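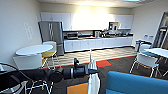

How to Run a Robot Demo in Your Office Break Room

We did our first open day in May and our second one in August 2022, and the difference between the two was night and day. The first time we set up in the lab, people stood in the doorway with their coats on, and after five minutes they drifted off to find coffee. So the second time I said, fine, let's go where the coffee is. We moved the whole thing to the break room, and more than 300 people came through over the day. I got asked so many times how we did it that I'm writing it all down, mostly so I can send a link instead of the same long email.

I'm assuming you already have an arm with a gripper that works on a normal day, on a base you can move. If you don't, come back when you do! Everything below is about getting it to work in front of strangers.

Step 1: Pick one job and stick with it

Our job was picking up a cup from a table and putting it down on another table. That's it. Siu-fong Tu wanted to do the fridge door as well, and I wanted to do the fridge door too, because everybody loves a robot that opens a fridge. But we tried it for two evenings and it was good maybe half the time, and half the time is miserable when there's a school group watching. Save your fancy job for the end of the day when the crowd is small and friendly.

Write the job on a sheet of paper in one sentence and stick it up where your own team can see it. You'll be tempted to add things.

Step 2: Walk the room the week before

Go at the same hour you plan to run the demo. Break rooms have strong ceiling lights and shiny appliances, and a robot's camera can make a real mess of that. Steel doors are the worst in my experience — ours kept finding a cup that was a reflection of the cup. We ended up turning the robot so that its working table was off to one side, and the trouble stopped.

While you're in there, look down. Where does one kind of flooring end and another begin? Any little strip between them can give your base a bump, and a bump is enough to throw off the arm's idea of where it is. Roll over it a few times, slowly, then at your normal speed. Carpet tiles are handy, by the way. You can use them as your parking grid and skip the tape. "Park on the red one" is an instruction that even I can follow at 7 a.m.

Step 3: Move the chairs, then move them again

Light chairs wander. Somebody sits down, scoots back, gets up, and now there's a chair leg right where the arm wants to swing. Bart Van Leeuwen took on chair duty for us and I owe him a very large dinner. Give the arm its full reach plus a good long step on every side, and have one person who does nothing but keep that space clear. Do leave some seats farther back, though. People who sit stay longer and ask better questions.

Step 4: Check the gripper with your hands, every single time

This is the step I used to skip, and I've got the bad runs to show for it. Power off, stop button pressed, then go over the gripper slowly:

Put a hex key in each screw on the mounting plates and see if it turns. You aren't cranking on it, just asking. If it moves without any push from you, take it out, add a drop of thread locker and put it back.

Wiggle each finger sideways. A little play is normal. If it clicks, stop and find out why.

Follow the cable from one end to the other with your fingertips.
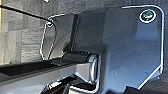 The cable is the one that gets me. It needs enough slack for the wrist to turn all the way both directions, and not so much that it can loop over something. I turn the wrist by hand to one end of its travel, check, go to the other end, check again. Danica Angelovski showed me a trick of putting a bit of bright tape at the spot where the cable should sit, so you can tell at a glance if it has slid. It takes a minute and I now do it on everything, including my vacuum cleaner.

Wipe the plates down too, if you have a minute. Dust won't hurt anything, but kids get their faces very close at the rope and they will tell you your robot is dirty.

Step 5: Rehearse with the coffee maker running

I mean it! Run the job 12 times in a row with people in the room making lunch. Ours ran perfectly in silence, and then someone started the coffee maker and the microwave together and tripped the breaker. Find out which outlets share a circuit and put the robot on a different one. If you can't get a separate circuit, hang a polite note on the microwave and send hungry people to another floor.

Keep a count of good runs and bad ones. We logged 203 tries over the whole week of practice, and the notes were great for spotting patterns. Most of our misses came right after a restart, so we added a warmup run before each group and never showed the first one to anybody.

Step 6: Plan your talk around the slow parts

A robot arm is slow. You know this, you've made peace with it, but your visitors have seen movies. So have something to say while it moves. I talk about what it's looking for, what it thinks it has found, and what could go wrong in the next few seconds. People love that last part. They start rooting for it.

Each round took us 17 minutes with questions, and I wouldn't go longer. Slavica Janevski ran the talk for the afternoon groups and she does it differently from me. She asks the visitors to guess which side the gripper will come in from, and then she waits. Her groups were louder than mine and had more fun, so steal her version.

Step 7: Decide who holds the stop button

One person, all day, with a swap at lunch. That person doesn't talk to visitors, doesn't hand out flyers and doesn't eat. Say out loud when the button changes hands ("Vasilis has it" and Vasilis answers "I have it"). It feels silly for the first hour. Keep doing it.

And press it once per group on purpose, so everyone sees what happens. The arm stops, you explain how it starts again, and the parents in the room relax quite a bit.

Things to bring

Hex keys in every size your gripper takes, and a second set
Thread locker
Bright tape and zip ties
Spare cups (same color, same size, same shop)
Long extension cord and cord covers
A printed copy of your startup steps
Snacks for the person with the stop button, for later

If it drops the cup

It will. Ours did it in front of the very first group, and again right after lunch. Pick the cup up yourself, say what you think went wrong, and run it again. If it misses twice in a row, press stop, do the Step 4 checks with everybody watching, and tell them what you're feeling for. Two people told me on the way out that it was their favorite part of the visit.

Next up I want to try the fridge door in public. I'll post the notes when we've got it past half the time.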